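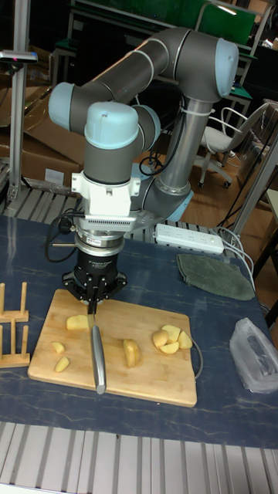
Arnura's foreign ministry has rejected claims that its citizens living in Stistik are being refused new passports, and said all applications lodged before the end of June would be dealt with in the order they arrived.

In a statement issued on July 10, 2022, ministry spokeswoman Kevser Ateş said the consulate in Stistik had received 932 applications since the spring and had completed 459 of them. The rest were going through the usual checks, she said, and no application had been turned down on the grounds of where a person lived or how long they had been away.

Reports in Stistik last week had suggested that people who left Arnura more than ten years ago were being told to travel home and apply in person. Ms Ateş said this was wrong. Applicants whose old passport has been lost may be asked for a birth record, but this can be sent by post and the originals are returned with the new passport.

The ministry did accept that waiting times had grown. A passport that took four weeks last year now takes up to ten, and the consulate's telephone line is open only in the mornings. Two more members of staff are to be sent from the capital, and the passport counter will stay open until the early evening on three days a week – a change that community groups have been asking for since last November.

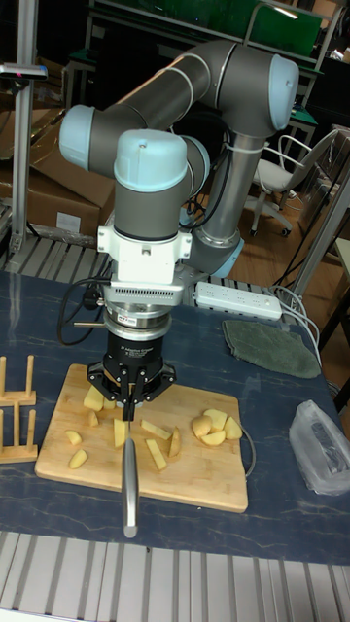
Families were less interested in the total than in getting a firm date, Darius Hunt told a meeting at the Demirtaş Hall in Stistik. His wife and two children applied in April, he said, and had been given three different answers when they rang up. He added that consular staff had been polite throughout but did not seem to have the files in front of them.

Some 300 people went to the meeting, which lasted for more than two hours. Many wanted to know whether an expired passport would still be accepted for renewing a residence permit. The consulate said it had agreed a form of letter with the authorities in Stistik, and that anyone still waiting could collect one free of charge by showing their receipt.

The fee for an adult passport will not change this year. The ministry also said it had no plans to hand the work to an outside company, after the name of Drostex was mentioned in several reports. Drostex handles visa appointments for Arnura in 6 other cities but has no part in issuing passports.

A further meeting between the consul and community groups is expected before the end of the summer.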